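木材表面涂饰基础　第三讲讲义
清漆的选择、打磨与干燥

课前请读完第二讲关于含水率的部分。本讲不再重复木材结构的内容。

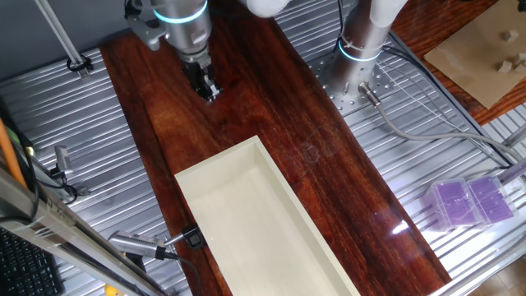 一、透明涂饰的几种常见材料

1. 虫胶漆。以酒精为溶剂，干燥快，附着力好，常用作封闭底漆。缺点是不耐酒精和热，桌面上放热杯子容易留下白印。片状虫胶溶解后保存期有限，配好的漆液要在瓶身写明月份，放久了会出现干不透的情况。

2. 油性清漆。由干性油、树脂和稀释剂组成，漆膜较韧，颜色偏暖，涂在深色木材上会使底色更深。干燥慢，对环境灰尘敏感。

3. 水性漆。气味小，颜色浅，干燥快。第一遍会使木纤维竖起，必须轻磨后再涂第二遍。

4. 硝基漆。以喷涂为主，漆膜薄，可反复修补，新漆能溶入旧漆层。溶剂挥发量大，本课程只在喷漆间演示，学员不单独操作。

5. 木蜡油。渗入木材表层，基本不成膜，手感自然，但防护性较弱，需要定期补涂。

二、打磨

裸木打磨从80目开始，逐级提高，不要跳过中间的目数。刨得很平的板材可以从更细的砂纸开始。砂纸方向始终顺着木纹，横向划痕在上色以后会非常明显，到那时再处理就得退回前面的工序。

漆层之间的打磨只求去掉颗粒和提供附着力，用力要轻。边角处漆膜最薄，用手折叠砂纸带过即可，不用电动砂光机。需要抛光到镜面的作品，最后用2000目水砂纸蘸水研磨，再上抛光膏。水磨之前要确认漆膜完全硬化。

每次打磨后先用吸尘器吸，再用略潮的布擦净。油性漆层可用粘尘布，水性漆不要用含蜡的粘尘布。

三、表干与实干

表干指漆膜表面不再粘手，实干指漆膜内部也已硬化。二者相差很大。初学者常见的错误是表干后立即涂下一遍，溶剂被封在里面，日后出现起皱或发软。

练习用的油性清漆，两遍之间间隔48小时。气温低或湿度大时应延长。判断方法：在不显眼处用砂纸轻磨，出白色粉末即可继续；砂纸发粘、结块，则继续等待。

四、常见缺陷与处理

流挂：立面涂得过厚。未干时用刷子顺势带平，已干则等硬化后用刀片刮去凸起部分，再磨平重涂。
气泡：摇晃漆罐或刷子来回次数过多。漆料应搅拌，不要摇。
发白：湿度过高时常见于虫胶漆和硝基漆。轻微的可以在干燥环境中自行消退。
橘皮：喷涂时漆液太稠或距离太远。
缩孔：表面有油污或硅酮残留。磨去后用溶剂擦洗，必要时先上一遍虫胶封闭。

五、安全

浸过油性漆或木蜡油的抹布会自行发热，有起火危险。用完后摊开晾干，或浸水后放入带盖金属桶，禁止揉成团丢进普通垃圾桶。打磨时戴防尘口罩，使用溶剂型漆时改戴有机蒸气滤盒面罩。

六、作业

1. 用同一块木板裁出的试片，分别涂虫胶漆、油性清漆和水性漆各三遍，记录每遍的时间、室温和湿度。
2. 在试片背面用铅笔写姓名和漆种，不要用记号笔，墨水会透色。
3. 阅读教材第134页的修补案例，写一段话说明为什么作者没有选择整面重涂。

试片交给Tadeusz Dudek，十月最后一次课上讲评。关于硝基漆的补充材料由Jadwiga Zieliński整理，放在材料室门口，自取。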